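Barkcombe Makers and Menders Forum
Storage and Tidying > Small crates on the workbench
46 replies, showing first page

skitard_sue
Monday, May 7, 2018
Right, I need to talk about mini crates because my other half has stopped listening. I've gone over to them for the craft table and I'm thrilled! All my glue sticks, bone folders, paint pens and the fiddly little scissors used to live in a drawer that only opened if you shook it. Now they stand up and I can see the lot.

Does anyone else use these? I want to hear about labels especially, as mine keep peeling.

allportal
Yes! Been using them since last June for brushes. The slatted sides are the best bit, you can tie things on, hook things over, clip a peg to them. Mine came from a toy stall and I went back the next day for 2 more.

Prodromos Nikolaidis
I am the dull voice here, but I don't get on with them. Anything thin pokes out through the slats. I had a needle file go straight into my palm reaching for a pencil. A plain tin does the job and you can wipe it out.

skitard_sue
Ouch. OK, files in a tin, I'll give you that one. But a tin has no compartments and everything slumps to one side!

shabalala_m
Joining in as I've got one on the go too. Bright orange, bottle crate style, and it cheers up the corner no end.
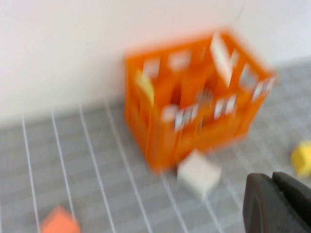 Labels, then, as Sue asked. I've tried paper ones, plastic tape and the stick-on sort you get for jam jars, and placement matters more than the glue. Go across several bars at once if you can, like the strip low on the front of mine, and press down at every bar with a thumbnail. A single upright will hold a label as well – there's a pale yellow one on the front left corner – but it needs to be narrow or the sides lift. Clean the plastic with a bit of washing-up liquid first and let it dry overnight.

allportal
Love the orange! And you've got the grid mat. I keep meaning to get one of those.

shabalala_m
Get one, you'll use it for everything. I line the crate up on it when I put it back against the wall and it pleases me far more than it should.

Prodromos Nikolaidis
I will admit the dividers look handy. But that many labels on one small crate? By the time I've read them I could have tipped out the tin.

shabalala_m
Ha, fair. Colour does most of the work once you're used to it. I still like a label for anyone else who borrows things, otherwise the tweezers go in with the chalk and I don't see them again till Christmas.

skitard_sue
Across several bars! I've been sticking mine on one bar each and wondering why they flapped about. Going to redo the lot tonight.

benchmouse596
If your labels still peel, try tie-on ones. Cut up a cereal box, punch a hole, loop of string round a slat. I did 20 in an evening with the radio on and they've stayed put, plus you can flip them over when you change what's inside.

allportal
String looks scruffy though, sorry. I had it on the brushes and it picked up every bit of paint going.

benchmouse596
Scruffy is fine on my bench!

Prodromos Nikolaidis
My wife has now read this thread and wants a crate for the seed packets. She would like to know if they come in green.

skitard_sue
They do, I've seen green and a lovely yellow. Tell her to take a packet along and check it fits between the dividers before she buys.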